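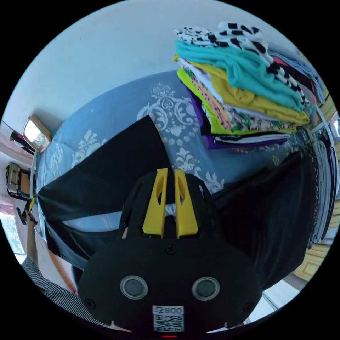 연간 성찰문에서 '회고'와 '의도 설정'은 어떻게 구분하는가?

회고는 지난 기간의 기록을 근거로 쓰는 글이고, 의도 설정은 다음 기간에 반복할 행동과 그 조건을 적는 글이다. 두 글은 시제, 근거 자료, 점검 방식이 서로 다르므로 같은 문단에 섞어 쓰지 않는다.

개인 기록과 생활 글쓰기
4주차 강의 노트: 회고문과 의도문의 작성

담당: Teodoro Prieto

읽을 자료: 강독집 제3장(Goicoechea 기록법), 제4장 앞부분(Dallby 질문지)
지난주 과제는 수업 시작 전에 제출함에 넣는다. 분량 미달인 글은 돌려주며, 다음 주까지 다시 낼 수 있다.

1. 용어

기록(log): 사건이 있은 당일 또는 다음 날까지 적은 짧은 메모. 해석을 붙이지 않는다.
회고(review): 일정 기간의 기록을 다시 읽고 선별하여 쓴 글.
의도(intention): 필자가 앞으로 유지하려는 행동 방식의 진술. 달성 여부가 한 번에 판정되지 않는다.
목표(goal): 기한과 판정 기준이 있는 진술.
주제어(theme word): 한 기간 전체에 붙이는 단어 하나. 의도를 대신하지 못한다.

의도와 목표의 혼동이 가장 잦다. "8월까지 서랍장 정리를 마친다"는 목표이고, "물건을 들이기 전에 둘 자리를 먼저 정한다"는 의도이다. 전자는 기한이 지나면 종료된다. 후자는 종료 시점이 없고, 지켜지지 않은 날이 있어도 폐기되지 않는다. 한 편의 글에 둘을 모두 쓸 수 있으나, 목표는 의도 아래에 종속시켜 배치한다. 목표만 나열된 글은 이 과목에서 의도문으로 인정하지 않는다.

2. 회고문의 자료

기억만으로 쓴 회고문은 마지막 몇 주에 치우친다. 연말에 가족이 앓았다면 한 해 전체가 병의 해로 서술되고, 봄과 여름의 일은 한두 문장으로 줄어든다. 이 편향은 문장력으로 교정되지 않으며 자료로만 교정된다.

사용할 수 있는 자료는 다음과 같다.

일기, 달력의 메모, 가계부
보낸 편지와 전자우편
장보기 목록, 병원 예약 기록
읽은 책의 대출 내역
사진첩(날짜순으로 정렬한 것)

가계부와 장보기 목록은 과소평가되는 자료이다. 필자가 남에게 보일 생각 없이 남긴 것이므로 자기 연출이 적다. 반면 블로그나 공개 게시물은 이미 한 차례 편집된 글이고, 이를 자료로 쓸 때는 같은 시기의 비공개 기록과 대조한다.

자료가 전혀 없는 달은 비워 둔다. "별일 없이 지나갔다"라고 채우지 않는다. 공백은 본문에 "기록 없음"으로 표시한다.

3. Goicoechea 기록법

세로로 두 칸을 나눈 종이를 쓴다. 왼쪽 칸에는 사건을, 오른쪽 칸에는 그 사건이 필자의 시간이나 체력에 미친 영향을 적는다. 감정 어휘는 1차 작성에서 쓰지 않는다.

왼쪽: 어머니가 다녀가심. 이틀 묵으심.
오른쪽: 저녁 산책을 하지 않음. 잠드는 시각이 밤 11시에서 새벽 1시로 늦어짐.

2차 작성에서 오른쪽 칸의 내용을 읽고 비로소 평가를 붙인다. 위의 경우 "힘들었다"와 "좋았다"가 동시에 성립할 수 있으며, 둘 중 하나를 고를 필요는 없다. 상반된 평가가 나란히 있는 항목은 회고문의 본문 재료로 적합하다. 작년 수강생의 글 가운데 이 항목을 지우고 한쪽 평가만 남긴 경우, 본문이 짧아지고 일반론으로 흐르는 양상이 반복되었다.

주의: 두 칸의 길이를 맞추려 하지 말 것. 왼쪽이 한 줄이고 오른쪽이 열 줄인 경우가 흔하다.

4. Dallby 질문지

기록이 끝난 뒤 선별 단계에서 사용한다. 강독집에는 전체 문항이 실려 있으나 수업에서는 아래 문항만 다룬다.

가. 이 기간에 중단한 일은 무엇이며, 중단을 알아차린 시점은 언제인가.
나. 누구의 요청으로 한 일이 가장 많은 시간을 차지했는가.
다. 같은 불평이 기록에 되풀이되는가. 되풀이된다면 표현이 달라졌는가.
라. 계획에 없었으나 유지된 일은 무엇인가.

문항 '다'의 후반부에 유의한다. 불평의 내용이 같더라도 표현이 달라졌다면 필자의 위치가 바뀐 것으로 읽을 수 있다. "집이 너무 좁다"가 "거실에 앉을 데가 없다"로 바뀐 경우, 후자는 이미 특정한 장소의 문제로 한정되어 있고 의도문으로 옮기기가 쉽다.

문항 '라'는 대체로 답이 늦게 나온다. 당일 답하지 못하면 비워 두고 다음 날 다시 읽는다.

5. 의도문의 구성

의도문은 한 문장에서 시작한다. 문장의 기본형은 조건과 행동의 결합이다.

(조건) 저녁 약속을 제안받으면
(행동) 그 자리에서 답하지 않고 달력을 본 뒤 답한다.

조건이 없는 의도는 점검할 수 없다. "더 여유롭게 산다", "나를 돌본다"와 같은 진술은 조건과 행동이 모두 빠져 있으므로 초고 단계에서 되돌린다. 이런 문장을 쓰고 싶은 경우에는 주제어로 처리하고, 그 아래에 기본형의 문장을 둔다.

의도의 수는 2개로 제한한다. 초과분은 삭제하지 말고 별지에 보관한다. 다음 분기에 별지를 다시 읽으면 이미 지켜지고 있는 항목이 발견되기도 하는데, 이 항목은 의도문이 아니라 회고문에 넣는다.

부정형 의도("~하지 않는다")는 허용하되 대체 행동을 함께 적는다. "침대에서 전화기를 보지 않는다"만으로는 불완전하고, "침대에 들기 전에 전화기를 부엌에 둔다"로 고친다.

6. 문체

1인칭 단수를 쓴다. "우리는 누구나"로 시작하는 문장은 필자의 경험을 감추는 기능을 하므로 회고문에서 제외한다.

독자에 대한 감사 인사, 긴 글에 대한 양해는 공개용 글에서 관습적으로 쓰인다. 제출용 글에서는 생략한다. 공개용으로 고쳐 쓸 때 넣는 것은 무방하나 첫 문단을 넘기지 않도록 한다.

가족이나 동거인의 병력, 수입, 갈등을 다룰 때는 당사자의 동의를 받는다. 동의가 없으면 해당 사건을 필자 자신에게 미친 영향으로만 서술한다. 제3절의 오른쪽 칸이 이 경우에 그대로 쓰인다. 미성년 자녀에 관한 내용은 동의가 있더라도 공개용 글에서 이름과 학교를 뺀다.

비유는 한 편에 하나까지로 한다. 계절, 여행, 항해의 비유는 이미 관용화되어 있어 감점 대상은 아니지만 가점도 없다.

7. 점검

의도문은 작성 후 20일째에 첫 점검을 한다. 점검 기록에는 다음 항목만 적는다.

조건이 발생한 날
행동이 이루어졌는지 여부
이루어지지 않았다면 그 직전에 하고 있던 일

이유를 적는 칸은 두지 않는다. 이유를 적게 하면 변명문이 되고, 다음 점검에서 참고할 정보가 남지 않는다. 조건이 한 번도 발생하지 않았다면 의도가 아니라 조건을 수정한다.

강독집 제4장 뒷부분의 Skornley 점검표는 매일 점검을 전제로 하고 있어 본 과목의 방식과 다르다. 참고로만 읽는다. 매일 점검을 이미 하고 있는 수강생은 계속해도 되며, 제출 시 표를 옮겨 적지 않고 사본을 첨부한다.

8. 과제

과제 A. 지난 석 달의 자료를 모아 Goicoechea 방식으로 두 칸 기록을 작성한다. 1차와 2차 작성을 서로 다른 색으로 구분한다.

과제 B. 과제 A를 바탕으로 회고문을 쓴다. 공백 포함 3,000자. 기록 없는 달의 표시는 글자 수에 포함한다.

과제 C. 의도문을 쓴다. 공백 포함 700자. 기본형 문장을 맨 앞에 두고, 이어서 그 문장이 회고문의 어느 대목에서 나왔는지 밝힌다. 회고문에 근거가 없는 의도는 채점하지 않는다.

제출 형식: 인쇄본, 한쪽 면만 사용, 왼쪽 위를 묶을 것. 과제 A의 기록은 손으로 쓴 것도 받는다. 사적인 내용이 있어 제출하기 어려운 줄은 가리고 내도 되며, 가린 줄에는 번호만 남긴다.

채점 비중은 B가 가장 크고 A와 C는 같다. 맞춤법은 읽기에 지장이 있는 경우에만 표시한다.

9. 다음 주 예고

편지 형식의 회고문을 다룬다. 수신자를 미래의 자신으로 정한 글과 실제 인물로 정한 글을 비교한다. Tulloten 서간집의 발췌문을 강의실에서 나누어 주며, 예습은 필요하지 않다. 수신인에게 보내지 않은 편지를 한 통 가지고 있는 수강생은 지참한다. 낭독은 희망자에 한한다.

면담은 수업 직후 또는 오후 4시 이후 연구실에서 한다. 과제 A의 자료가 부족한 경우 제출 전에 면담하여 대상 기간을 조정할 수 있다.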